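Brekke: Building a Small Puzzle Game From Scratch
Valter Nyberg and Sixten Berge 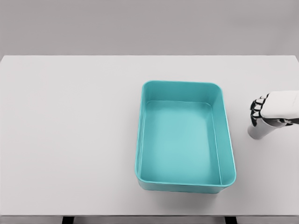 Category: Game Design / Term Projects

We both play a lot of puzzle games on our phones, so when we got to pick our own project there was never much of a debate. Brekke is a sliding block game about getting a ferry out of a crowded harbor. You drag boats forward and backward along their own row or column until the ferry, Himden, has a clear path to open water. It has 18 levels and we are really happy with how it plays!

How the levels were made

Our first plan was to draw every level by hand on graph paper. Sixten drew six of them that way and they were fun, but two of them had no solution at all (we spent a whole lunch break on one before we got suspicious). After that Valter wrote a solver. It tries every possible move from the starting position, then every move from each of those, and keeps a list of positions it has already seen so it doesn't go in circles. The first time it found a shorter answer than ours, we both cheered.

With the solver working, we let the program place boats at random and threw out anything that could be finished in fewer than five moves. One run gave us 355 solvable boards. Most were dull. We played as many as we could stand and kept the ones where you have to move a boat the "wrong" way before things open up - those feel the best by far.

Hints

The hint button is called Follow. Press it and the next boat you should move rocks back and forth a little. It doesn't show the direction, and we like that a lot, as there is still something left to work out. You get 2 hints per level. We tried unlimited hints in August and our classmates just tapped the button until the ferry was out.

Bovov

Bovov is the tugboat that shows up in the later levels. It is only one square long and it can turn corners, so it can tuck itself into gaps no other boat fits. Adding it broke the solver completely, because we had written the code as if every boat stayed in its lane forever. Fixing that took longer than writing the whole menu.

What we would change

Level 11 is too hard for where it sits and should trade places with level 14. The undo button only goes back one move, and every tester asked for more. We also want a level editor, and Valter has already started on the grid for it. Sound is next on the list after that - right now the only noise in the game is the ferry horn, which Sixten recorded with his own voice.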